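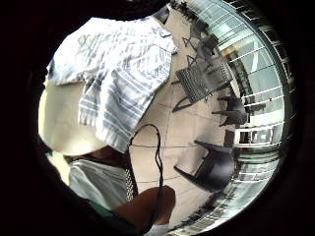

Why does a hand-held gripper stay closed after you let go of the trigger?
Usually the controller has lost the jaw position signal and is holding the last command it got. A bad cable or plug is the first place to look.

Odalero gripper stays clamped, fault 947, outdoor use
Community Help > Robots and Automation > Faults and Safety

terrace_tester
Posted Sat 5 September

Need help quick, we're back out on Monday. Odalero hand-held gripper on a Dandirer controller, long cable between them. We use it for cloth handling outside, shirts and towels mostly, up on a terrace at our Brulldale site. Worked fine indoors all through July.

Now it does this. Grab cloth, lift, let go of trigger, jaws stay shut. Sits there 9 seconds, then fault 947, then it opens all the way on its own. Fast. No warning beep, nothing. Had my other hand near the jaws the second time and got a nasty pinch on the finger when I tried to pull the cloth out by hand. Skin not broken but it hurt.

Tried: restart, new battery, re-did the jaw calibration. Calibration passes every time, then same fault. Seems worse when I reach out and turn my wrist over but I can't swear to that. Log just says "position timeout" over and over.

Is this a firmware thing or is my trigger dying? And is it safe to keep going if I just keep my fingers out of there?

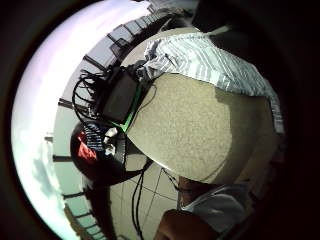 loose_pins: Worse when you turn your wrist = cable. Not the trigger. A dead trigger won't give you a position timeout, it'd just do nothing. Wiggle the plug at the gripper end with the jaws empty and watch the log. If the timeouts show up you found it. And no don't keep going.

bench_rat_16
Answer marked helpful by the poster

Agree on the cable, but please stop using it on anything near a person until it's fixed. Keeping your fingers out isn't a fix. You don't know when it's going to move, that's the whole problem.

What happens inside: controller stops hearing from the jaw sensor, so it freezes the motor right where it is, still squeezing. Then the timeout runs out and it goes to its fault action, which from the factory is "open full". Fine for a box on a bench. Lousy for a tool in your hand. Change that to "release torque". It's under Safety, Fault Action, page 4 of the settings on mine. Jaws just go limp and you can spread them with two fingers.

Then the cable. Power OFF, battery out, not just the switch. Unplug at both ends and look down the pins. Mine had one pushed back so far you could hardly see it, passed calibration every time too becuase I always calibrated with the tool lying still on the bench.
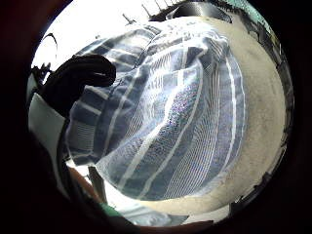 So run the calibration again but move the tool while it runs. Arm out, roll the wrist both ways, let the cable swing. If it only fails moving, swap the cable before you touch anything else. Clamp the new one to the handle with some slack before the clamp so the plug never takes the pull. A zip tie works, don't crank it down.

Soft stuff like cloth makes this fault harder to spot btw. On a hard part you feel the jaws stall. On cloth they just keep sinking in and you don't notice it's froze till you want to let go.

Also write down the pinch, even if it was nothing. If your place has a near miss form use it.

valderrama_shop

had same code, we updated the firmware and it went away. might of been the cable too, we changed both the same day. try the update its free

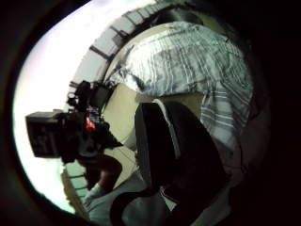 Will a firmware update clear fault 947?
It can change how the controller reports the fault, but a loose pin will still drop the signal. Check the cable first, then update if you want to.

terrace_tester

Update. It was the plug, gripper end. Timeouts all over the log as soon as I bent it. Fault action is on release torque now, had no idea that setting was there. Spare cable is on order, tool is tagged out till it gets here. Didn't do the firmware yet. Thanks both, and I did fill out the form.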